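Trading duplicate enamel pins by mail, which scale do you use?

pinkeeper_tk
Posted 3/22/18

Hello everybody. I collect enamel pins for 15 years, mostly railway and winter sport, and now I have too many duplicates. I want to send lists to other collectors and trade by mail. My question is about the condition words. One person writes "near mint" and the pin arrives with a scratch over the whole face. Another writes "used" and it looks new. Is there a scale which most people follow, or do I have to make my own?

Also, is it better to sell the duplicates in one lot? I have around 200 of them. The largest part is from the Plestari series, the small ones with the butterfly clutch.

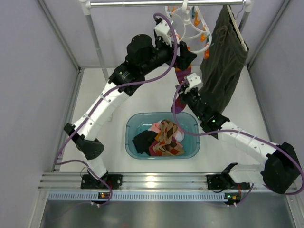 Re: which scale do you use?

oldclutch
I use four words only: new, very good, worn, damaged. Scales with ten points look serious, but two people will never give the same number. For the Plestari pins please also write if the clutch is original. Many were changed, and the back stamp is sometimes polished away when somebody cleaned it too hard.

marrow_and_tin
I do not agree with oldclutch. Four words are too few when the pin costs more than a lunch. I paid for a "very good" Bouzid ski pin and the red enamel had a chip on the edge. The seller told me that for him this is very good. With ten points I could at least argue with him.

oldclutch
You could argue, but would you get the money back? Ask for a photo of the front and the back in daylight. This helps more than any number.

marrow_and_tin
Photos in daylight hide small chips too, if the light comes straight from the front. I ask for one with the pin turned a little to the side. But all right, on the photos we agree.

pinkeeper_tk
Thank you both. I think I will use the four words and add a short note for each pin, for example "very good, small mark near the post." It is more work but then there is no quarrel afterward.

quietlapel
About the lot: do not sell everything together. I did this in July two years ago with a box from my uncle. The buyer wanted three pins from it and paid me as if the others were scrap. Later I saw these three on his own list, and one had the price of my whole box. Take out the Sanov pieces first, if you have any. The early ones have a screw back and a number below the screw.
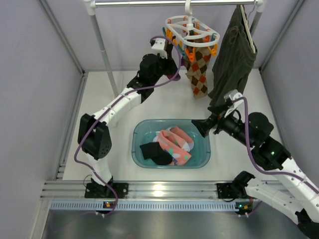 For the common ones, small groups of 30 by theme go quite well. Railway people buy railway, and they do not want to pay for your hockey. I put each group on a piece of foam with a card behind, so the posts cannot scratch the neighbor pin in the envelope.

tramline9
Is the number below the screw really a sign of an early Sanov? I have two without any number and the man at the swap meet was sure that they are from the first edition. I heard the edition was 2,000 pieces and only a part was numbered.

quietlapel
I can only say what I have in my own drawers. All mine with screw back have a number. Maybe yours are from the first edition, maybe they are the copies which Brornach made later for the club shop. Look at the blue. On the copies it is a little too bright and the border line is thick.

tramline9
The border is thick on one of them. Now I am not so happy.

marrow_and_tin
A Brornach copy is also wanted by some people, I would trade for one. Write me a message, with the photo from the side please.

pinkeeper_tk
I looked and I have one Sanov with the screw back. There is something stamped below it, but I need a better magnifying glass to read it. I will make the railway groups first and post the list in the trading section when it is ready.

Related topics
Cleaning old enamel without losing the shine
Butterfly clutch or rubber clutch for display boards?
Padded envelope or small box for overseas trades
Plestari series, missing pins checklist

Last updated: 2 days ago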